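## 第 4 节 双臂套件上桌:走线、回零和第一次抓取

写于 2018 年 2 月,对应 Trilton 双臂套件的第二版固件。我手上这套是从 Gralia 那边订的,前前后后装过好几遍,下面的顺序是我自己踩坑踩出来的,跟箱子里那张折页不太一样。折页上是先接电再走线,我劝你千万别这么干!

如果你还没做完第 3 节的底座固定,先回去做完。底座没锁死就通电,机械臂一抬手,整个底座会跟着晃,后面标定全白费。

### 4.1 动手之前

把这些东西放到手边:

- 左臂、右臂各一条(底座内侧贴着 L 和 R,别看外观,两条长得一模一样)
- 夹爪两只,已经装好三指爪头
- 主控线、电源线,各两根
- 扎带一小包,魔术贴也行,我更喜欢魔术贴
- 2 毫米内六角扳手,套件自带的那把偏软,有自己的就用自己的
- 一张桌面平整的桌子,不要玻璃的,反光会让视觉定位发飘

> **注意:** 急停按钮要先接上,先试一次。按下去控制盒的灯应该变红,松开后不会自动恢复,要在软件里点“解除”。这一步我每次都做,哪怕只是换了根线。

### 4.2 走线

1. 两条臂都用手推到“竖直朝上”的姿态。没通电的时候关节有点沉,慢慢推,感觉顶住了就停,别硬掰。
2. 主控线从底座后方接入,听到“咔”一声才算到位。我有一次没按到底,软件里左臂一会儿在线一会儿掉线,查了一下午(气死我了)。
3. 夹爪的线沿着臂身外侧往上走,在每个大关节附近留出一个松松的弯。弯留小了,转到极限位置会把接头扯出来;弯留大了又容易挂到桌角。我的习惯是留出一个拳头那么大。
4. 扎带只扎在连杆上,**不要扎在关节上**。
5. 拿手把每个关节来回转一遍,看线有没有绷紧。绷了就重来,没有捷径。

> **小心:** 线垂到地面的部分要收好,办公椅的轮子压过去一次,外皮就可能伤到里面。

### 4.3 通电和回零

1. 打开控制盒电源,先别碰软件,等指示灯从闪烁变成常亮。
2. 打开 Cuevas 控制台,在“设备”页里应该看到两条臂。只看到一条的话,八成是上面第 2 步的线没插紧。
3. 端口填 1,000。这里有个小坑:输入框会自己加逗号,不用管它,照样能连上。
4. 点“回零”。左臂先动,右臂后动,这是正常的,不是右臂坏了。
5. 回零结束后,两只夹爪会自动张开。要是有一只没张开,到“夹爪”页里单独点一次“释放”。

回零的时候人要站到工作范围外面,手也别撑在桌面上。两条臂在中间是会碰到一块儿的,软件有防碰撞,但第一次回零之前它还不知道自己在哪儿,防碰撞这时候不管用。

报错代码我碰到最多的是 183,意思是关节当前位置和上次关机时差太多。断电,用手推回竖直姿态,再来一遍就好了。还有个 11,是夹爪通信超时,重新插一下夹爪接头,基本都能解决。

### 4.4 第一次抓取,用纸团

新手最爱一上来就抓杯子、抓螺丝,我理解,看着带劲嘛!不过第一次还是用纸团吧。纸团软,夹歪了也就是变个形,掉了也不响,爪头更不会受伤。随便找张包装纸揉一揉就行,颜色跟桌面差得开一点,视觉模块认得快。

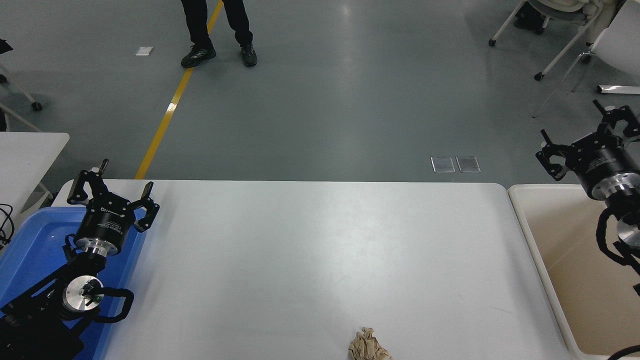
*图 4-1 两臂分列桌子左右,夹爪张开朝上,纸团放在靠近操作者一侧的桌边。*

1. 在控制台里打开“示教”,选右臂或左臂都可以,先只用一条。
2. 把速度拉到最低那一档。真的,最低那一档。
3. 拖着夹爪到纸团正上方,点“记录”,再往下降到爪头刚好围住纸团,再点一次“记录”。
4. 夹持力先用默认值。纸团夹扁了没关系,滑掉了再往上加一格。
5. 抬起,移到旁边的料盒上方,记录,松开,记录。
6. 点“回放”,手放在急停上,从头到尾看一遍。

回放顺利的话,换另一条臂照着再做一遍。两条臂都过了,才轮到双臂配合,那部分放在第 5 节。

> **提示:** 纸团离桌边太近的话,夹爪下降时手腕可能会蹭到桌沿。碰到这种情况就把纸团往桌子中间挪一挪,或者换个手腕角度重新记录。

### 4.5 料盒摆哪儿

套件里不带料盒,普通塑料盒就够用。Skarnach 的扩展包里有带定位槽的那种,我用过一阵,定位是准,就是价钱有点狠,刚入门真没必要买。自己配盒子的话,盒沿别高过桌面太多,不然放料时爪头老得绕一大圈。

盒子挪过位置以后,之前记录的放料点全部要重做。我一般拿胶带在盒子外圈贴个框,碰歪了还能推回去。

收工时先在软件里点“停靠”,等两条臂都停稳,再关控制盒电源。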